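Do You Need a New Computer, or Did Somebody Tell You That You Do?

25 June 2022

My neighbor got a letter from Wisberg last month saying her desktop was "approaching end of experience." I have read that phrase maybe 20 times and I still don't know what it means. The machine turns on. She does her taxes on it and looks at pictures of her grandkids. The letter came with a coupon for $246 off a new one, good until October.

I get suspicious when a company that sells a thing also tells me when my old thing is finished. So I spent a couple of evenings reading what these people put out.

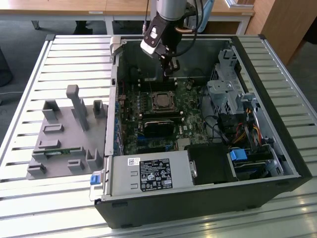

The 4-year rule

Everybody quotes it. Replace your desktop every 4 years. I tried to find where it came from and ended up at an Undix buying guide, which points to a survey of 397 office managers. They were asked when they usually replace their computers. They were not asked whether the computers had quit. That is a survey of budgets, and I don't see how it tells my neighbor anything about hers.

Nuala Ó Flaithearta wrote a long piece arguing the opposite, that any desktop can go ten years if you look after it. I liked it, but she doesn't show her numbers either. I'd love to believe her. Wanting to isn't much of a reason.

What "tune-up" gets you

Then there is the Alutier checkup plan, which claims to have "rescued" around 3,000 home computers. Rescued from what? The fine print lists a disk cleanup, a virus scan and a "performance review," and you can do the first two yourself before lunch.
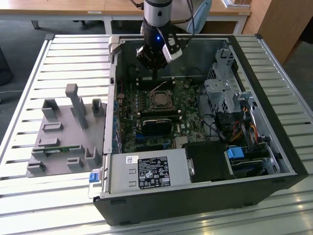 My own rule is to ask what the computer can't do that you need it to do. If you can't name anything, keep your money. If you can, ask which part is holding it up, and make the shop say it out loud. A tower is a box of separate pieces — the graphics card sits in its slot, and the processor goes in a socket with a little metal lever beside it — so "the whole thing is old" is not an answer I'd pay for. Software support is the one argument I take seriously. When the security updates stop, I'd stop banking on it too.

My neighbor asked the man at Iglesias which part was the trouble and he said "it's more of an overall thing." She kept the coupon, in case. I told her to put it in the drawer with the extended warranty on her toaster.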